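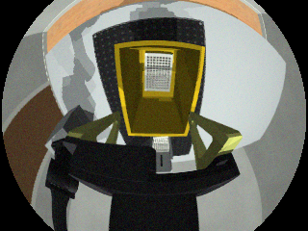
Figure 4. Simulated wrist view rendered with the fisheye model, gripper open to the surroundings. Source: authors' own rendering. Credit: Jonalyn Dela Peña.

4. Wrist camera simulation and self-masking

4.1 Lens model

The policies described in Section 3 take the wrist view as their main input, so the simulator has to reproduce the lens as well as the room. Our first renderer, Dosetti, used a pinhole camera with a wide field of view and stretched the result afterwards. Objects near the rim came out with the wrong shape, and the policy learned to ignore them. We replaced this with Broletine, which traces each pixel along the ray given by the lens calibration. Pixels outside the image circle have no ray and are set to black, as in the four corners of Figure 4. Straight edges in the room become arcs, most clearly in the wooden band across the top of the view.

Calibration uses a four-term polynomial for the radial part. We do not model tangential distortion. Fuseini Quaye fitted the polynomial from 150 board positions, and the same values are used in simulation and on the robot. Changing the lens therefore means repeating the fit and rendering the training set again.

4.2 The gripper in its own view

A large share of the circle is taken up by the gripper. The black housing covers the centre, the two olive-green fingers spread to the left and right, and the palm crosses the lower half. None of these parts tells the policy much about the task, but their pixels change when the fingers move or the lighting is altered. In early runs the policy picked up on these changes. It would close the fingers when the housing became darker, whatever was in front of it.

We considered three ways of dealing with this. The first was to crop the view, which also removes the area between the fingertips during a grasp. The second was to vary the colour of the gripper at random during training. This helped, though training took longer and the behaviour under dim light was still poor. The third, which we kept, is a mask computed from the joint state. The module that does this is called Agbeko.

Agbeko holds a mesh of the gripper and arm links. At each control step it reads the joint positions, projects the mesh through the lens model and marks every pixel the mesh covers. Marked pixels are replaced by a flat grey before the image reaches the policy. The outer part of each finger is left unmasked, as the policy needs it to judge distance. In Figure 4 the right fingertip is much brighter than the rest of the finger, and we leave such differences in the training images as they are.

The mask is widened by four pixels on every side. Without this margin a thin line of housing shows whenever the joint reading lags behind the image. The lag on our robot is 14 milliseconds – small, but enough to matter during fast wrist turns. Heiðrún Kjærgaard tested a version that predicts the joint state forward by the same amount. It allowed a narrower margin but failed on sudden stops, and we went back to the fixed one.

4.3 Rendering the training set

The training set contains 906 simulated episodes. Room geometry is kept coarse. Walls, panels and furniture are plain shapes with simple textures, and no attempt is made to match a particular room. Thin surface details such as seam lines are kept, as they give the policy something to follow when the larger surfaces are uniform.

Episodes are stored without the mask. It is applied when the data are loaded, so that the margin and the unmasked finger region can be changed without rendering again. The loader is part of Jeneck, our training tool, and was written by Aba Fiadzo. Each image is saved with the joint state, the lens values and the version of the gripper mesh. An episode whose mesh version differs from the one in use is skipped and a warning is written to the log.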